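Lindthorpe lab visit, Friday afternoon

The second stop was the manipulation lab, where Izzati Hartono presented the group's work on learning from demonstration. Their policy is trained on 200 teleoperated episodes of rack handling, then refined with 400 short corrections, recorded only where the first version hesitated. Gerrit Visser gave the change in failed grasps as almost 7 per cent.
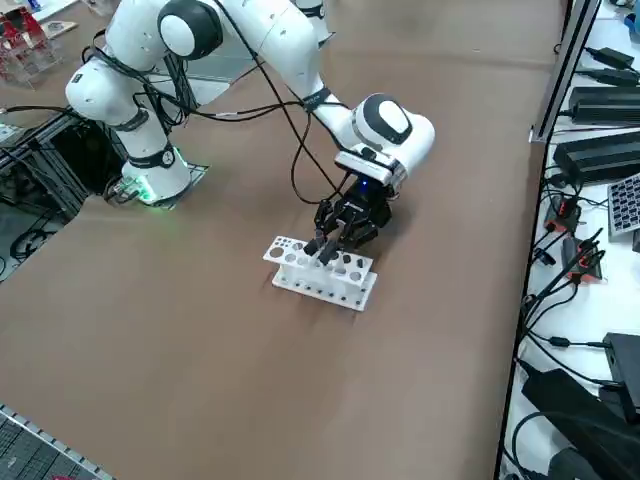 Why record corrections separately from full demonstrations?
They cover the positions the policy reaches by its own mistakes, which a skilled operator seldom visits.

Shirin Zamani asked about joint torque limits; these are fixed in software and were left alone between the two training runs. Transfer to the Orkden site has not been tested. The group then moved on to the calibration room.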